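Running a Campaign From Your Kitchen (and Garage): Our Best Tips

Posted June 2019

I have now helped with two town council races out of my own house, and I love it. I love the noise, the pens everywhere, the people who come for one hour and leave after four. But a house isn't an office, and the first time around I ruined a good tablecloth, a decent saw and most of a weekend finding that out. So these are the things that worked for us in Plallthorpe, mixed in with some that readers sent after my last post. Keep them coming!

Folding and stuffing

Clear the biggest table you own and put down an old flat bedsheet. Paper slides on bare wood and sticks to vinyl, but cotton is just right. Pull the corners under and clip them with binder clips.

Use the back of a butter knife to crease leaflets. You get a sharp fold in one pass, and your fingers won't be gray with ink by lunch. A bone folder from a craft store is even nicer, but you'd need one for everybody, and everybody already has a butter knife.

For envelopes, forget licking. A clean kitchen sponge in a saucer of water, replaced when it gets gummy, will take you through a box of 400 without any trouble. Lay the envelopes in a fan so only the glue strips show, wipe once across the lot, then close them from the bottom up. My daughter can do a whole fan before the kettle boils and she is unbearable about it.

Muffin tins are wonderful for sorting. Stamps in one cup, stickers in another, paper clips, rubber bands, the little golf pencils for door knockers. When it's time to eat, you pick up the tin and the whole office moves to the top of the fridge.

Feeding door knockers

They come back hungry and at odd times, so cook things that don't mind waiting. Chili is the obvious one. I also do a big tray of baked ziti, cut into squares while it's cold and reheated as needed - you can eat a square standing up, off a napkin, while telling everyone about the dog at the corner house.

Put a strip of masking tape on every mug and write names on it. Do this even if you think you know everyone.

If somebody brings a casserole, tape their name to the bottom of the dish right then. We still have a blue oval dish from the October push and I would dearly like to return it.

Freeze water bottles three-quarters full the night before a hot walk, and top them up in the morning.

Yard signs in the garage

Wooden stakes first. If you're cutting your own, make one good stake, then screw a scrap block to the bench as a stop so that every other one comes out the same length. Cut the point with two angled passes. A blunter point goes into our clay better than a long skinny one, which tends to snap off when it finds a stone.

Pre-drill if your lumber is dry. It feels slow and then you notice you haven't split any.

Staple corrugated plastic signs with the flutes running up and down, two staples at the top and two at the bottom, with a fender washer under each if you're on a windy road. Chinyere Bassey wrote in from Closcombe to say she uses roofing nails with the plastic caps still on, and that her signs came through a whole spring of storms. I tried it. She's right, and they're easier to pull afterward too!

For wire frames, a rubber mallet and a short length of scrap pipe will save your palms. Slip the pipe over the leg, tap the top of the pipe, done. If the ground is baked hard, start the hole with a long screwdriver.

We put out 118 signs last time, and what saved us was writing a number on the back of each one in paint marker and keeping the matching address in a spiral notebook. A phone list is fine too, but the notebook lives in the car with the mallet.

Check your town's rules before you hammer anything in. Ours wants signs kept off the strip between sidewalk and street, and some places have a size limit or a date you have to be down by. Town hall will tell you over the phone.

Banners

A painted banner on a canvas drop cloth looks better than you'd think. Wash and dry the cloth first so it shrinks before you letter it. Sketch in chalk, fill with exterior latex, and use a small foam roller for the wide strokes. Leave it flat overnight. For the grommets, fold the edge over twice so you're punching through three layers.

Marker on the table

It will happen. Rubbing alcohol on a cotton ball lifts most permanent marker from a sealed surface - test a hidden spot first, dab, and keep moving to a clean bit of cotton. On unfinished wood you're looking at sandpaper, or a nice runner.

Afterward

Pull your signs quickly, it's only good manners. Hose the mud off, stand them on edge to dry and store them flat with a sheet of cardboard every 8 signs or so. Stakes go in a tall trash can, points down. 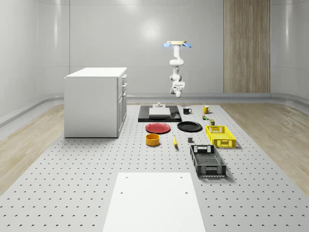
Leftover leaflets make very good seed-starting pots if they're on plain uncoated paper. Glossy ones I use under the cat's bowl and for wrapping glasses. And if you've got a better way to get tape residue off a front door, please write to me, because my neighbor is still waiting.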